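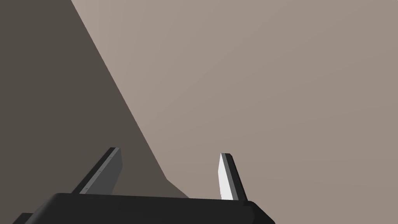

Que si las normas son para los robots de verdad, para qué perder una tarde entera con ellas en el simulador, donde no se rompe nada y basta con pulsar reiniciar. Eso me decían por escrito en el buzón de la asignatura después de la primera sesión, y como la queja vuelve todos los cursos (con mejor o peor ortografía, todo hay que decirlo) he preferido empezar por ella estos apuntes.

Última actualización: 17 de octubre de 2022

Tema 4. Buenas prácticas en manipulación doméstica simulada

Mi respuesta es larga, pero la resumo. Quien aprende a mover un brazo sin mirar lo que tiene alrededor se lleva la costumbre puesta el día que entra en el laboratorio, y en el laboratorio hay mesas, cables y compañeros. Por eso en esta asignatura tratamos cada ensayo simulado como si fuera a repetirse después en una habitación real, con su registro, sus límites de velocidad y su criterio de parada escritos antes de empezar. Ya sé que al principio da pereza. A mí también me la daba, y todavía me la da algún viernes por la tarde, pero una ficha bien rellena ahorra muchísimas discusiones cuando dos equipos comparan resultados.

1. Antes de mover nada

Lo primero es leer la ficha del entorno. En Kitport cada vivienda simulada tiene la suya, y conviene abrirla aunque uno crea que se la sabe de memoria, porque las masas y los rozamientos cambian de una versión a otra y luego vienen los disgustos. Anotad la versión del entorno, la semilla, la posición inicial de los dos brazos y el estado de apertura de las pinzas. Este último dato se olvida con una facilidad pasmosa.

Después hay que fijar los límites. Los límites del ensayo se escriben con unidades, siempre, y se guardan en el mismo archivo que la trayectoria. Si alguien encuentra un "0,3" suelto en la plantilla de Ultine, que me lo devuelva sin corregir - de verdad, sin compasión.

Y por último, el criterio de parada. Tiene que poder comprobarlo otra persona leyendo el registro, sin haber estado delante. "Parar si se ve raro" no sirve, aunque reconozco que todos hemos parado alguna vez por eso mismo.

2. La aproximación al objeto
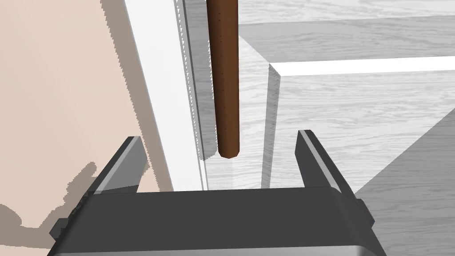
La regla de la aproximación dice que la pinza llega abierta, despacio y con el contacto previsto ya anotado. Parece una obviedad hasta que uno repasa los registros y descubre la cantidad de cierres ordenados a destiempo. La comprobación que os pido es sencilla: antes de dar la orden de cerrar, mirad la vista de la pinza y decid en voz alta qué hay entre los dedos y hasta dónde llega. Con una barra como la marrón, por ejemplo, colocada en vertical y con la punta redondeada justo por encima de los extremos de los dos dedos abiertos, yo escribiría en la ficha la distancia de esa punta al cuerpo de la pinza y también la separación a cada dedo, porque estar bien centrado visto desde una cámara no garantiza nada en profundidad. Si solo tenéis una vista, pedid la segunda. Para eso están, y no cuesta más que un par de líneas en la configuración.

Otra cosa que os encarezco: cuidado con las sombras. Una sombra de borde muy nítido puede engañar a un detector sencillo y hacerle creer que hay un escalón o el canto de un mueble. Cuando el detector marque una arista, contrastadla con la profundidad antes de darla por buena, y si no coincide, apuntadlo como falso positivo en el registro. No lo borréis, por favor, que esos fallos son oro para el grupo que viene detrás.

3. Puertas, manillas y otros elementos articulados

Con las puertas cambia el asunto, ya que el objeto no se viene con nosotros: gira sobre sus bisagras y manda él. La norma del curso pide tener identificado el eje de giro, elegir un límite de fuerza para la manilla y reservar libre toda la zona que barre la hoja. En el ejercicio Hulme trabajaremos con un ángulo de apertura de 45 grados, que es suficiente para ver si la trayectoria acompaña bien el arco o si va peleándose con él.

El brazo que no trabaja también cuenta. Debe quedarse en una postura declarada, fuera del recorrido, y hay que vigilarlo igual que al otro. Repasad además el suelo antes de desplazar la base, sobre todo los objetos pequeños y oscuros, que son los que peor se distinguen.
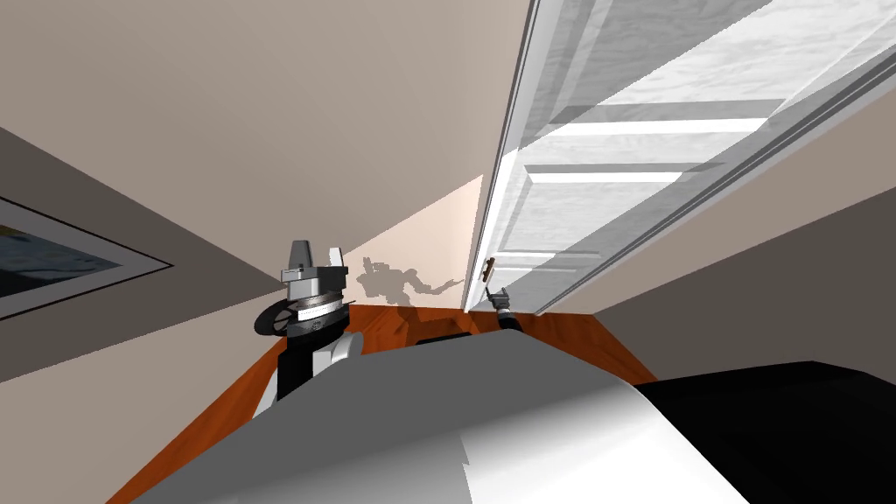
4. Qué se entrega

Cada pareja sube a Bollia la ficha del entorno, el registro completo y una página de comentarios con las desviaciones respecto a lo previsto. Los ensayos fallidos se entregan también, con la misma ficha y el mismo cuidado que los buenos. No bajo nota por un intento que sale mal y está bien contado; sí la bajo, y lo siento, por un registro recortado.

Las dudas sobre la plantilla las vemos al comienzo de la próxima sesión. Traed el archivo abierto y la ficha a medio rellenar, aunque os dé un poco de vergüenza.

Compartido 2.466 veces
1.103 comentarios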